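Knut Tiedemann has spent most of the past year fitting different grippers to the same arm and recording how each one handles a desktop processor. He runs the test cell at Flivari, which refurbishes office computers and is looking at whether part replacement can be done by machine. The trial compares two end effectors, one from Brillow and one from Coetzee, on a single job: pick a CPU from a fixture, carry it to an open tower and set it in the socket.

Tiedemann said the job was picked for its difficulty. "A processor is flat, it has very little edge to hold, and you can't push it in. It has to drop into the socket under its own weight or close to it. If the gripper tilts it by a small amount as it lets go, one corner lands first."

The Brillow unit is an electric parallel gripper with position feedback in each finger. The Coetzee is a vacuum cup on a spring-loaded stem. Both were mounted to the same arm through a quick-change plate, and both were driven by the same Joveck controller, so that differences in path planning would not show up in the results.

Each gripper was scheduled for 800 cycles. The Coetzee finished its run. The Brillow was stopped at 488 when a finger pad began to peel, and Tiedemann has chosen to report the figures up to that point and leave the rest blank. "I could have glued the pad back and carried on. Then I would have been testing my glue."

Of the two, the vacuum cup was faster at the pick. It needs only the flat top of the processor and tolerates a fair amount of sideways error, as long as the cup stays clear of the edge of the heat spreader. Release was the weaker part. "The part hangs on for a moment after you vent the line. You can blow it off with a short pulse of air, but then you've added a force you can't measure very well. We ended up waiting instead, and the wait used up most of the time we'd saved."

The parallel gripper was slower and fussier about approach height, but the release was repeatable. Its fingers open at a set speed and the controller logs the position of each one. Tiedemann said this made faults easier to trace. When a placement failed, he could usually tell from the log whether the part had been gripped off centre or had moved on the way.

Fixtures took up more of his time than he had planned. The first plate had a square pocket with straight walls, and the fingers had nowhere to go on either side. Later versions were printed with relief cuts and a looser lead-in. Tiedemann keeps the old ones in a drawer, marked with the reason each was dropped. "Most say 'too tight'. One says 'too tight, again'."

The camera work was simpler. A fixed camera watches the bench and a second one rides on the wrist. The fixed view finds the case and gives its rotation. The wrist view is used for the last part of the approach, when the arm itself blocks much of what the fixed camera can see. Glare from the metal heat spreader caused false edges until the lamp was moved lower and to one side.

He also tried running on the fixed camera alone, to see if the wrist unit was worth its cable. The arm still reached the socket, but the error at the point of release was too large for either gripper to make up.

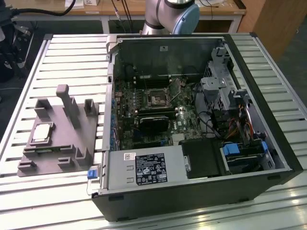 Does the controller need to be retuned when the gripper is changed?

Only the payload and tool centre settings. Tiedemann keeps a saved profile for each gripper and loads it after the swap, then runs a short touch-off routine against a reference pin to check the offset. The joint gains stay as they are.

The retention bracket is still worked by hand. Tiedemann has tested a printed hook for it on the Brillow fingers, with mixed results, and does not count those cycles in the trial. The lever wants to spring back along an arc, and the arm has to follow that arc closely or the hook slides off.

A second round is planned for December with new finger pads and a smaller cup. Tiedemann would also like to add a force sensor at the wrist, though the one he has on loan adds 66 millimetres to the tool length and brings the arm close to its joint limits over the far side of the case. He has asked for a shorter model and is redrawing the adapter plate in the meantime.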